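Trenwood Building Users list
Subject: Re: Bags and bins - proposal for the common areas
Date: 4 Aug 2025 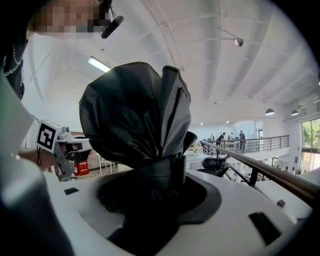 I read the proposal twice and I still don't see what problem it solves. I'm quoting the original so people who joined the list since April can follow along.

> Hi everyone,
>
> As you may have noticed, the bins in the common areas have been filling up faster than they used to. The Ashby office on the upper floor would like to switch all of them to the Sostero self-tying liner system. A drawstring closes the bag inside the bin, you lift it out already sealed, and the next one is waiting underneath. The supplier says this cuts changeover time by 40 percent and does away with spills.
>
> We would need to replace 32 bins. Cost to be shared across tenants. Please reply with any objections, otherwise we'll take it as agreed.

OK, so, objections.

First, "cuts changeover time by 40 percent." Compared to what? I change the bag in our corner of the ground floor and it's a short job. You pull the top together, give it a twist, knot it, lift. If the bag is a decent one the neck holds and that's the end of it. I'd like to know who was timed, what bin they started with, and whether they were counting the walk to the dumpster. The flyer doesn't say. I looked.

Second, the spills. We had spills in April, yes. I cleaned up two of them. Both times the bag had split down low because somebody had pushed broken-down cardboard into it, and a drawstring at the top does nothing about a hole at the bottom. Thicker bags would help. So would putting the cardboard in the cardboard cage like the sign asks.

Third, and this is the one that bothers me most, "the next one is waiting underneath." That means we can only buy their liners, in their size, on their roll. We did this once already with the paper towel dispensers. The rolls were cheap for the first order and then they weren't, and nothing else on the market fit the spindle. Those dispensers are still on the wall in the Sestdale wing with a stack of ordinary folded towels balanced on top. I'd rather not do the same thing with trash.

A plain black liner fits almost anything. You can get them at the hardware store at the last minute. If there's too much bag you fold the extra over the rim, and if there's too much trash you have some slack to gather up and tie. I don't think a fitted liner gives you that slack, and I'd want to see one tied off full before I signed anything. The samples on the flyer all look as if they're holding tissue paper.

As for the bins filling up faster, has anyone checked whether they're being emptied as often? The schedule on the back of the supply closet door still shows the old rota, and one of the firms on it moved out in the spring. Their turns never got handed to anybody else as far as I can tell. That would explain a full bin pretty well without any new equipment.

What I'd go along with:

Buy one case of heavier liners and use them for 5 weeks.
Fix the rota.
Ask the supplier for a single bin on loan, put it by the kitchen where it gets real use (coffee grounds, soup, the works), and have somebody other than the supplier write down how it went.

If it turns out to be great I'll say so on this list. I was wrong about the dishwasher and I admitted that.

One more thing, about "otherwise we'll take it as agreed." A lot of people here don't read the list in August. Silence this month mostly means vacation - please don't send anybody an invoice on the strength of it. Put it on the agenda for the next tenants' meeting with the actual price per liner, which I notice is missing from both the message and the flyer.

Ground floor, Trenwood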